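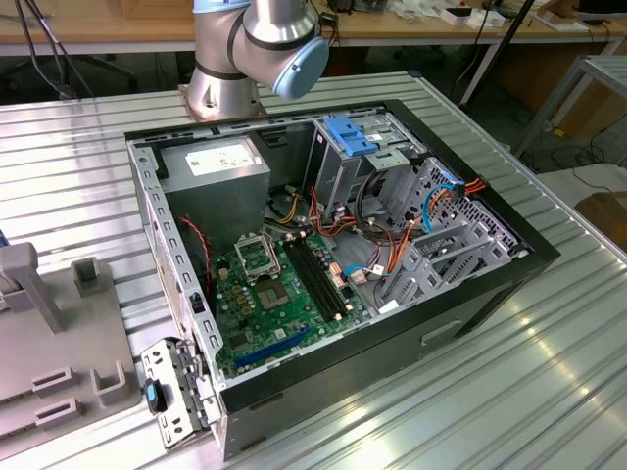
Setúbal, janeiro

Pesquisar no fórum... Pesquisa avançada

Torre antiga aberta – vale a pena montar outra vez?

farkum_pc
Boa tarde a todos. Peço desculpa pelo meu português, ainda estou a aprender. Tenho esta torre deitada, sem o painel lateral, e quero fazer dela um computador simples para guardar ficheiros. O socket do processador está vazio, com a peça metálica de retenção levantada, e as ranhuras de memória também estão vazias. A fonte ainda está montada. Na loja Gikent pedem 45 euros por um processador usado com dissipador. É um preço correto?

tampa_lateral
Depende do modelo da placa. Sem saber o socket, eu não comprava nada. E feche essa peça de retenção com a tampa de plástico por cima, se ainda a tiver. Um pino dobrado e acabou a placa.

farkum_pc
Obrigado. A tampa não tenho. Posso baixar só o metal?

tampa_lateral
Pode, mas com cuidado, e não toque nos contactos.

Rui_de_baixo
Eu discordo do projeto inteiro. Uma máquina destas gasta mais eletricidade do que um aparelho pequeno da Vilteck, e fica mais barulhenta. Aproveitava a caixa e mandava o resto para reciclagem.

farkum_pc
Compreendo, mas o aparelho que vi custa 201 euros, sem discos. E eu gosto de montar – para mim é também uma maneira de aprender os nomes das peças em português.

mesa12
Não concordo com o Rui. Para ficheiros, ligada duas horas por noite, a conta quase não muda. A gaiola dos discos está lá, o fecho azul em cima também, é uma caixa cómoda para trabalhar. A fonte é que me preocupa mais. Qual é a potência?

farkum_pc
Na etiqueta branca as letras são muito pequenas, vou ler com uma lupa e escrevo aqui.

Rui_de_baixo
Se for menos de 200 W, esqueça. E prenda o fio vermelho e preto à parede da caixa, para não ir parar a uma ventoinha.

mesa12
200 W chegam para dois discos e nenhuma placa gráfica, Rui. Já montei uma assim.

farkum_pc
Vou começar pela fonte, então. O processador fica para depois de saber o socket.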